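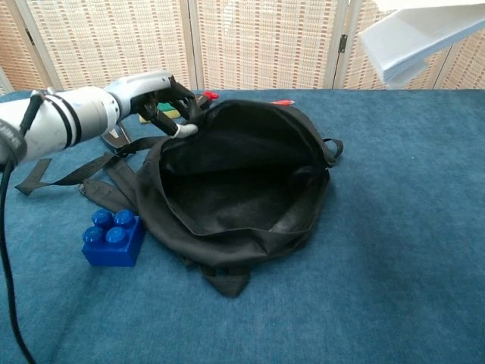 Mochila negra abierta sobre una mesa con moqueta azul.

Archivado en: Comunidad y familias > Charlas
Imprimir | Enviar por correo

Notas para la charla, Mawar Tarigan

Buenas tardes a todos, y gracias por venir con este frío (esperar a que se sienten los del fondo). Me han pedido que hable del fondo de alquiler de Mesach, y ya saben que yo, cuando empiezo, me alargo, así que Sheldon me hará una seña.

Empezar por noviembre. Llegó una madre con dos recibos atrasados y mucha vergüenza. Le faltaban 400 euros. Contar despacio lo de la carta del casero, sin nombres.

Después, cómo funciona: se pide cita, se habla con Aoi Hattori y traemos juntos los papeles que falten. El tope es de 1.000 euros por hogar y se paga directamente al propietario. ¡No hay que devolverlo! Repetirlo, que siempre hay quien no se lo cree.

El año pasado fueron 39 familias. Pausa. A muchas las conozco de la cola del pan.

Recordar el taller de presupuesto de Nabila Manurung, con merienda y sitio para los niños. Las hojas de inscripción están junto a la puerta.

Preguntas. Si sale lo de las fianzas, pasar la palabra a Sheldon.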